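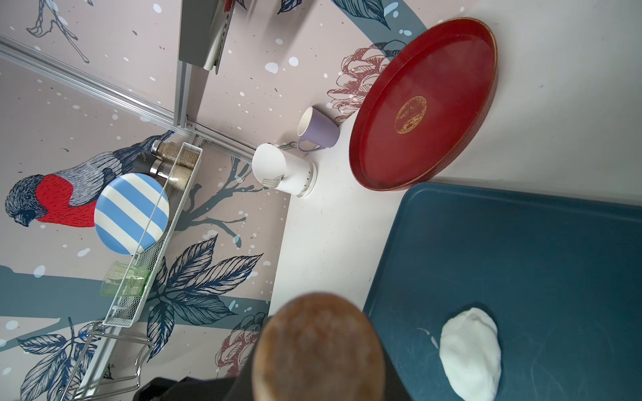
Plateau rond rouge à rebord, emblème doré.

Plateau de service Ruka, rond, rouge
Réf. Cunuva 78-R
En stock, expédié sous 2 jours ouvrés

Un plateau sert à porter des choses d'une pièce à l'autre. Le Ruka s'y emploie depuis plusieurs saisons sans réclamer de mise à jour. Il est rond, il est rouge, il brille, et si vous cherchiez quelque chose de discret pour votre salon beige, la maison vous propose le modèle Yao, gris, qui se vend d'ailleurs très mal.

Le rebord relevé retient une tasse qui glisse. Il ne retient pas un enfant de quatre ans qui court avec six verres de grenadine, et le service après-vente vous remercie de ne plus poser la question.

Jingyi Bai a dessiné la forme, Shengli Shi a choisi le rouge après avoir refusé 11 nuances, dont deux que personne d'autre dans l'atelier n'arrivait à distinguer. L'emblème doré est décentré. C'est voulu. Les retours pour ce motif sont acceptés, mais le plateau de remplacement sera pareil.

Caractéristiques
Forme : ronde
Finition : brillante
Emblème : doré, imprimé
Charge conseillée : une théière pleine, ses tasses et une assiette de gâteaux secs
Empilable : oui, jusqu'à ce que la pile vous inquiète
Lave-vaisselle : non
Micro-ondes : non plus
Garantie : deux ans, hors rayures et disputes de famille

Entretien
Éponge douce, eau tiède, un peu de savon. La finition brillante garde fidèlement les traces de doigts, surtout ceux des invités. Un chiffon sec en vient à bout. Évitez la poudre à récurer, même celle de votre grand-mère. Ne posez pas de casserole sortant du feu : il existe des dessous-de-plat, nous en vendons aussi.

Livraison et retours
Chaque plateau voyage dans un carton Trustton à double paroi, un peu trop grand, que votre chat vous réclamera. Frais de port offerts dès 50 euros d'achat. Retour possible sous 30 jours si le plateau n'a pas servi ; les ronds de café se voient, nous regardons.

Avis client, 14 juillet 2019
« Très beau rouge. Ma belle-sœur a demandé où je l'avais acheté, j'ai dit que je ne savais plus. » Quatre étoiles.

Fermeture de l'atelier en août. Les commandes passées pendant cette période partiront à la rentrée, dans l'ordre d'arrivée.

Voir aussi : plateau Yao gris, dessous-de-plat Ruka, lot de sous-verres assortis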